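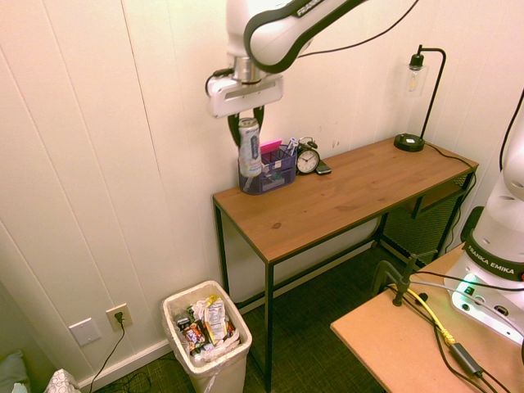
Plirby is looking for people! We're building a tidy-up robot in a shared workshop and we need more hands

Where: the Lauritsen workshop, Brasstead (ground floor, ring the side bell)
When: evenings from 6:30, starting in June
Experience: none needed for two of the three roles
Pay: none, but there's soup, and you get a key after your first month

Plirby started as two people and a long argument over whether a robot could clear a desk without knocking over everything else on it. We're now a group of nine. We've set up one end of the workshop like the corner of an ordinary room, with a desk, some clutter and a trash bin, and we spend our evenings teaching an arm to pick things up and put them where they belong. It's slow and fiddly and we love it. Some nights are all cable routing. Other nights the arm does the same pick over and over and everybody ends up cheering at a piece of trash.

Our run log has 484 entries in it so far. Of those, 117 are marked "dropped," and that includes early runs where we had the grip force set so low that a sheet of paper would have been a challenge. We'd like a lot more entries in the log before the fall, and a better spread of people making them, because right now the arm has mostly learned from the same few of us and we all set a desk up the same way.

What we're looking for

Run partners (as many as want to come). You sit with whoever is driving, put the objects back between attempts, call out what went wrong and write it in the log. You also get to choose the clutter, and we really do want you to bring your own ideas for this! Everyone's desk is a mess in a different way. A session is two hours with a break in the middle. If you can give us 3 sessions over the summer, that's already a big help.

A fingertip builder. We print and mold our own pads for the gripper fingers and go through them quickly. If you like small parts, silicone, bad first attempts and slightly less bad second ones, come and take over that bench. Orvokki Niskanen has been doing it alone and would be glad of the company. You don't need to know anything about robots. Knowing your way around a file and a pair of calipers is more useful.

Someone who writes code. Our scripts live in a folder called Hutik (it was a typo, and it stuck). It handles the motion targets, the cameras and the log, and it has grown the way these things do. We need a person who is comfortable in Python, doesn't mind reading other people's code, and will be patient with us about version control. If you've worked with an arm before, great, but it isn't a requirement.

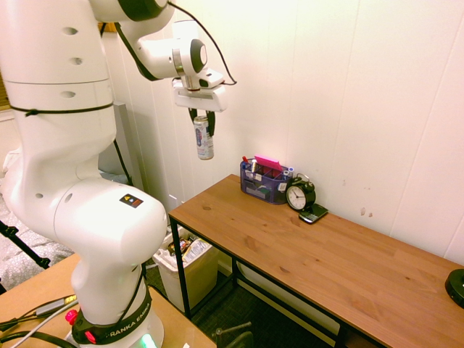
Cans are the part we most want help with. They're light, they're slick, they tip easily, and the two ends are stiff while the middle gives way if you squeeze it. We've tried a straight-down grasp, a grasp with the wrist turned a little, and a very slow approach that took so long one of our members left to move her car. Getting hold of the can and carrying it clear of the table is one problem, and letting go of it in the right place is another. When the arm has it hanging upright out over the floor like that, with the lined bin tucked in by the left end of the table, you'd think the rest would be easy. But the bin sits partly under and behind the tabletop, so the gripper has to work in close to the table edge, and a wide hand doesn't leave you much room. We have three different ideas for the path and would like fresh eyes on all of them.

The clutter stays on the desk during runs, too. The pens in the mesh organizer and the twin-bell alarm clock are regulars, and any run where the arm bumps them gets a note in the log. If you have a knack for spotting the exact moment a sleeve of cable snags on something, please apply immediately.

What an evening looks like

We open up at 6:30 and do the checks together: clamps, cables, stop button, clear floor. One person drives and one stands by the stop, always, and everybody else stays outside the taped area while the arm is powered. We run until the break, eat, swap seats, and run again. We're usually sweeping up by 9:15. Thongchai Petchrat does the safety walk-through with every new person and it takes half an hour, so please come on time for your first session.

A few practical things

You need to be 16 or older. Under 18, bring a signed note from a parent or guardian.

Tie back long hair and leave scarves and dangly jewelry in the lockers.

The workshop is step-free from the side door. The restroom is too. The upstairs kitchen isn't, so we bring the soup down.

We record the runs. The cameras point at the desk, but your hands and your voice may end up in the recordings. If you'd prefer that yours didn't, tell us and we'll pause recording while you reset the objects.

Parking is tight after 6. The bike rack is around the back and has a roof.

How to join

Send us a few lines through the workshop's message board, under "Plirby." Tell us which role sounds like you, which evenings you can usually make, and one thing on your own desk that you think would be hard for a robot to pick up. We don't need a resume. We read everything and try to answer within a week, and Orvokki will set up a visit so you can watch a session before you decide.

If you're on the fence, come and watch anyway. Bring a snack you like, and hang on to the wrapper when you're done with it. We can use it.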